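Part 3: Folding a long-sleeved shirt on the Plunda mat

By now you should have the mat out of its tube and lying flat. If it's still curling at the ends, leave a few books on it overnight (I gave mine ten hours and it behaved itself after that). You don't need to press your shirts first, though I do like to give the collar a quick going-over!

1. Undo any cuff buttons, then do up the top button and one in the middle.

2. Lay the shirt down and smooth it from the collar towards the hem with the flat of your hand.

3. Turn it so the back is facing up. All the folding from step 4 onwards happens this way round. 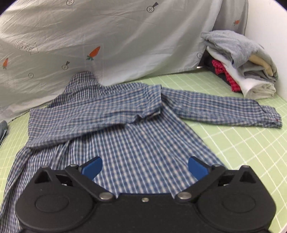
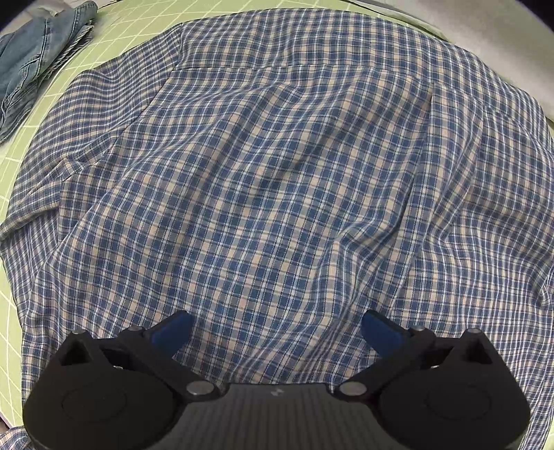 Checked shirts are what I'd start on if you're new to this, and I've got a drawer full of them. You get lines for free, you see – the mat has its white grid and the shirt has its own squares, so you can play one against the other. With the shirt back up, look at the yoke seam across the top of the back. I set that level with a grid line before I touch anything else, and if the checks are bending into ripples further down, I give the hem a gentle tug.

4. Fold one side in towards the middle, keeping the edge along a grid line.

5. Bring the sleeve back down over the folded side. Do the same on the other side.

6. Fold the bottom third up, then fold once more to meet the collar.

Note: big shirts may want an extra fold at step 6. My Okness drawer boxes are only 33 cm long, so mine always do.

Caution: never iron on the mat. It will warp, and I'm speaking from experience here!

Khadija Bennani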